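Hand-held grippers: the questions I keep getting

Last updated 8 December 2023

I've been comparing hand-held grippers since May, mostly on laundry, and the same questions land in my inbox over and over. So I've put the answers on one page. If yours isn't covered, use the contact form and I'll add it when I get a minute. Opinions are mine and I pay for my own kit, apart from the Tranano set, which went back in the post when I'd finished with it.

What are you comparing, exactly?

Three sets of hand-held grippers: the Korkari, the Tranano and a home-built pair I put together from the Wikumcombe plans. You hold one in each hand and do the job the way you'd like a robot to do it later, and the camera on the gripper records what the fingers are up to. I'm after a pair I can use for a whole afternoon without wanting to throw them out of the window, with recordings clean enough to train on.

Why clothes on a bed? Why not blocks on a table, like everyone else?

Because blocks are easy and they flatter every gripper going! I did a couple of weeks with blocks at the start and all three sets came out much the same. Then I switched to folding and the differences showed up within the first hour. A bed is also the right height for most people if they kneel or sit next to it, and it gives you edges, creases, soft bits and slippery bits all in one go.
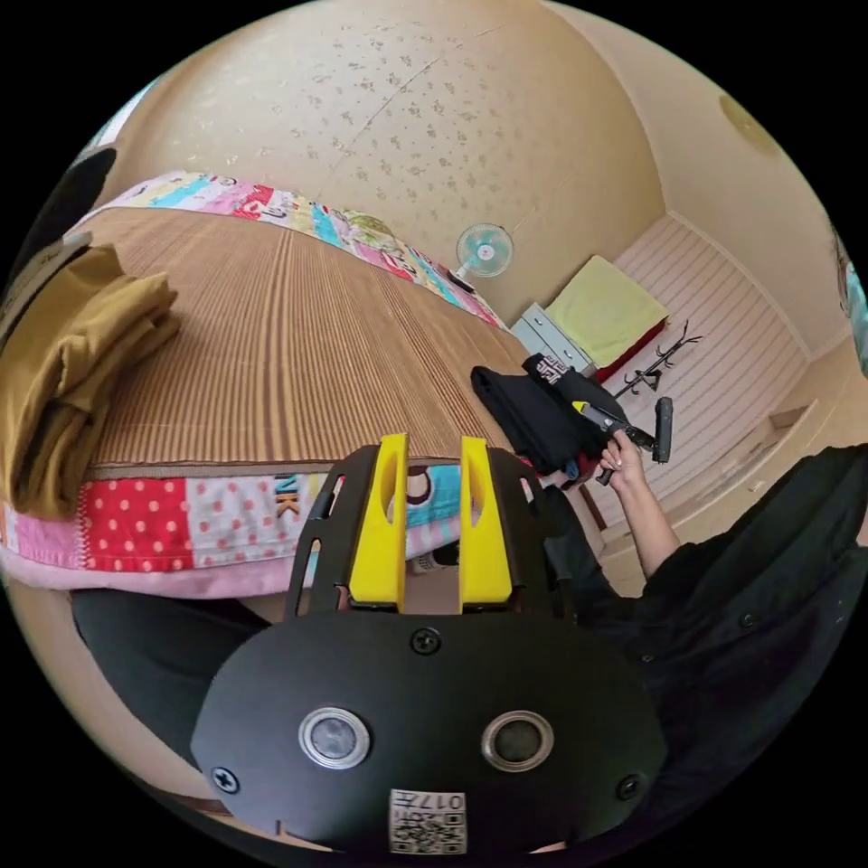

Finger shape matters more than almost anything else I've tried. I started with solid fingers and they were fine on towels and hopeless on shirts, because you couldn't see what you'd caught until you'd lifted it. Flat fingers with a long slot down the middle, like the yellow ones here, are what I'd tell a beginner to get. You can keep an eye on the cloth through the slot, and bright yellow is very easy to pick out against black clothes when you're going back through the recordings. I'd go for yellow or orange every time - black fingers on a black T-shirt are a misery to check.

Do I need two grippers, or will one do?

One will do for picking up and putting down. For folding you want 2. I tried folding with one gripper and a bare hand, and my hand kept doing all the clever work, which rather spoils the point. If money's tight, buy one decent one, get used to it, and add the second later. Do make sure it's the same model, though. I mixed a Korkari with a Tranano for a week and the two close at such different rates that everything I recorded with them looked drunk.

Do both grippers in a pair have to have the same fingers?

Same model, yes. Same fingers, not always. I like having flat fingers on one side and something softer on the other, so one hand can pinch and the other can press or hold things down. Foam is cheap and you can swap it in minutes. It does wear, mind you, and it picks up fluff like nobody's business (I keep a roll of sticky tape nearby).
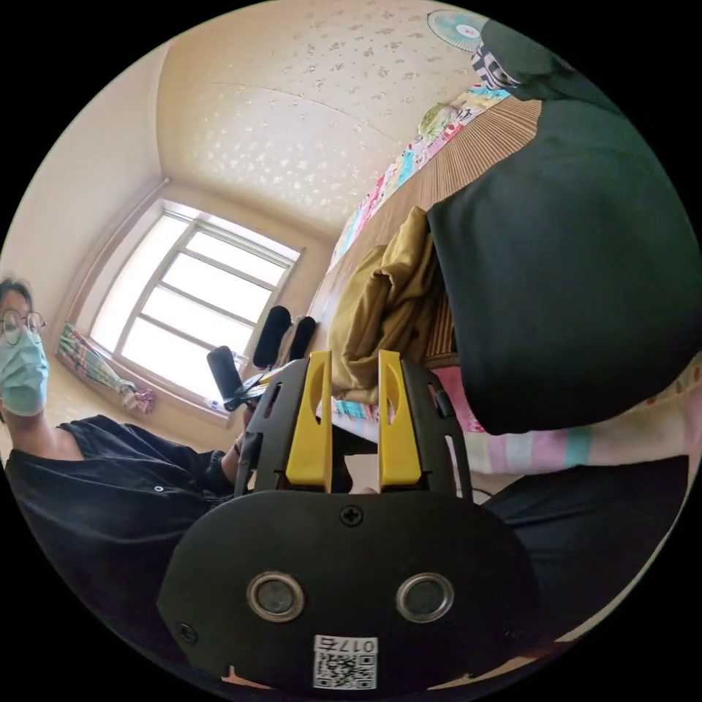

Two grippers in use beside the window, the nearer one with flat yellow fingers and the other with black foam-covered pads.

What about light? My recordings come out far too bright.

Windows are the usual culprit. A wide camera sees nearly the whole room, so even if you think you're facing away from the glass, it'll creep in somewhere. Then the camera does its best to cope and the cloth goes dark and muddy just when you need it. I've had the best luck fixing the exposure by hand before I start, aiming at the cloth, and letting the window burn out completely. A washed-out window doesn't bother me in the slightest. A washed-out sleeve does.

Thin curtains help too, if you've got them. Ceiling lights on their own are a mixed bag. Some of mine flicker on the recording and some don't, and I've never worked out which bulbs are the good ones.

Which fabrics are the hardest?

Thin, shiny stuff is the worst by a mile. Linings, swimming things, those slithery running tops. Close behind comes anything stretchy, which will let you pick it up beautifully and then ping out of the fingers halfway across. Ribbed fabrics are lovely by comparison. The ridges give the fingers something to hold on to, and you can get away with a lighter squeeze.

If you're just starting, pick something with a bit of body to it and fold it loosely first. You'll want to be able to get hold of a fold without taking the whole garment with it, and that's much easier with thick cloth.

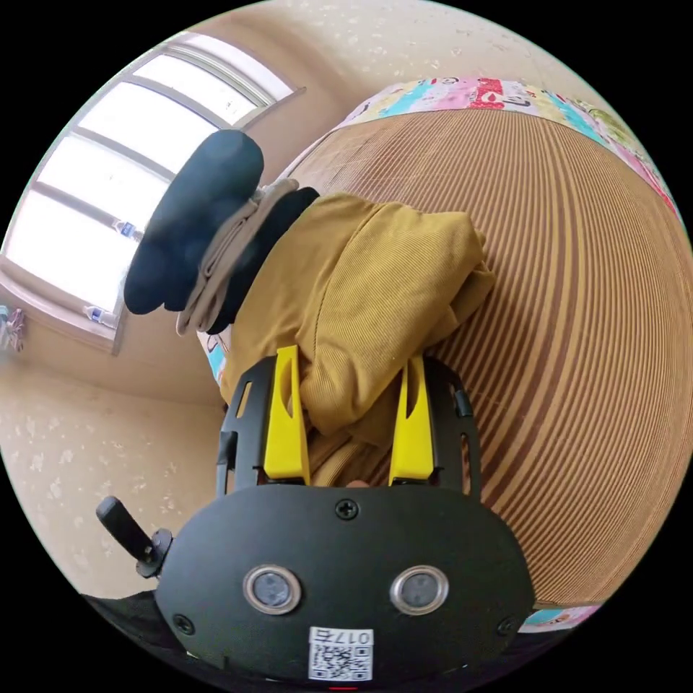
Once that feels easy, move on to thinner things, and leave buttons and zips until last. I keep a bag of practice clothes in the order I want to tackle them and work my way down. My rule is 30 goes at one garment before I change anything on the gripper. It's dull, but when I was swapping fingers after every few tries I couldn't tell what had helped.

How hard should I squeeze?

Less than you think! Nearly everyone crushes the cloth to begin with, me included. On the Korkari the trigger is quite stiff, so your hand gets tired and you end up squeezing harder to make up for it. The Tranano is much gentler. With the home-built pair it depends on the spring you fit, and I went through a fair few before I found one I could live with.

Does it matter what's in the background?

A bit, and I'd say the odd muddle is good for you. I used to clear everything away and work on a plain white sheet, and what I trained on those recordings fell to bits the moment there was a pattern underneath. These days I like stripes, patchwork, cartoon prints, whatever's going. The one thing I do avoid is a background in the same colour as the fingers.

How long should a session be?

I stop after 90 minutes, with a proper sit down in the middle. My wrists complain if I go on longer, and my folding gets sloppy, so the last lot of recordings isn't worth keeping anyway.

Labels - do I really need to bother?

Yes, please do. Put a number on every gripper and mark which hand it's for, somewhere the camera can see it if you can manage that. Upside down is fine. I lost most of a weekend to a folder where I'd swapped left and right partway through and hadn't written it down.

What software do you use to line the recordings up?

Jääskeläinen, the free version. It's fiddly to set up and the menus are a bit odd, but it copes with two cameras starting at slightly different times, and that's the bit I need. I clap the gripper fingers together at the start of each recording so there's something to line up by eye if it gets in a muddle. Save your settings file somewhere safe, as updating the program has wiped mine more than once.

So which pair would you buy?

For clothes, the Tranano. It's lighter, the trigger is kinder, and changing the fingers only takes a minute. The Korkari is tougher and I'd still have it for boxes, tins and anything with a bit of weight. The Wikumcombe plans are great if you like tinkering and don't mind reprinting parts - I scored mine 9 out of ten for fun and a good deal lower for sleeves.

Can I borrow your recordings?

Not yet, sorry. I still need to go through them and sort out the naming. There'll be a link on this page when they're ready.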